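Studio notebook - Pollden EP, Friday, mixing day 4

In at ten. Recalled the desk for "Dutel" from the sheet and it came back close enough, apart from the vocal bus, where the compressor had been left bypassed. Put it back in. Marked it on the sheet in red so it doesn't get missed again.

Kick and bass first. The kick sample Sekar picked has a long tail that sits right on the bass note in the verses. Tried ducking the bass and didn't like it, it made the whole verse pump. Shortened the kick tail instead and took a narrow cut out of the bass at 200. Better on the big speakers, much better on the little one in the kitchen. Left the chorus alone.

Synth pads next. There are two, and they were both printed in stereo with chorus on, so the middle goes soft as soon as they come in together. Made the low one mono and panned the high one a touch left. Edith Sotelo rang while I was doing this and wants the pads louder in the last chorus. I've given her a decibel and a half. If she wants more than that something else has to come down, probably the claps.

Lead vocal on verse two is still the weak point. The take we chose has the best feel but he backs off the mic for the last line and the room comes up. Clip gain helped. I tried the line from the second take and the timing is wrong against the ad-libs, so it would mean moving those too. Kept the original, turned up the line by hand, cut some low mids. Sekar to listen with fresh ears.
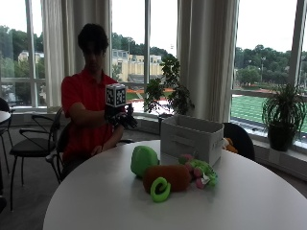

Ad-libs. The session has 20 tracks of them and a lot are doubles of doubles. Muted anything that only repeats the lead word for word. Kept the shouts in the hook, all the low ones in verse three, and the laugh before the drop. The laugh had a click at the front, faded it in. The muted tracks are in a folder called "adlib spare", please don't delete it until the band has signed off.

Lunch, ears off for an hour.

Afternoon on "Zovport", the slow one. Tempo in the session says 74 but the drum loop was cut from a demo at a slightly different speed and drifts by the end of the bridge. Stretching the whole loop smeared the hats. Sliced it at each bar and nudged by hand, which took until four. Sounds fine. There is one flam in the bar before the last hook that I quite like and have left in.

Reverb on this one: the plate at 295 milliseconds pre-delay was a typing error from last week, surely. It gives a separate slap after every word. Tried 29.5 and the vocal sits down properly. Sekar says he remembers the long setting being there on purpose for the intro, so I've automated it - long for the intro line, short from the first verse on. Both of us happy with that.

Still not right on "Zovport":
- bass guitar is a shade sharp in the bridge
- brass stab in the outro jumps out, needs 2 dB off or a softer sample
- the gap before the last hook could be half a beat longer, ask the band

Printed rough mixes of both songs, plus instrumentals and a version of "Dutel" with no ad-libs at all in case radio asks. Files are on the Krishnan drive in the September folder. The old roughs are in there too with "old" at the front of the name. Drive is getting full, someone needs to move the tracking sessions off it before we start the next song.

Left-hand headphone amp in the booth is crackling again when you turn it past halfway. Cleaned the pot, no change. Use the right-hand one for now.

Next session: vocal line with Sekar first thing, then the brass, then start on the intro track if the stems have come through from Edith. She says they were sent on Tuesday but there's nothing in the inbox yet.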